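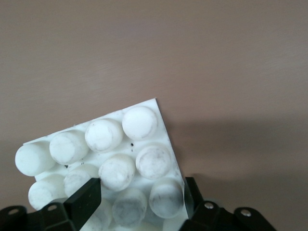 Gray gunk on white pegs - what takes it off?

quangd_2
White plastic plate, short round pegs. Pegs have gray smears on the tops, one is nearly black, plus little black specks on the plate between them. Dish soap did nothing. Want to clean the whole lot before December. Ideas?

Trekura_fan
magic eraser. done

clastow3020
No!! Eraser dulls the shine. Tried it on a Banetti tray, looked chalky after. Rubbing alcohol on a cotton swab, one peg at a time.

Trekura_fan
mine never went chalky, you pressed too hard

Cường La
Brush the specks off first, dry. Otherwise your just grinding them in. Then alcohol. If its in the plastic itself, 1000 grit wet, very light.

clastow3020
1000 on domed tops? you'll get flat spots

Cường La
Not if you go light. I started at 200 once, that was dumb

quangd_2
ok dry brush, then alcohol on the worst one. Sandpaper stays in teh drawer for now. Will post back - Quang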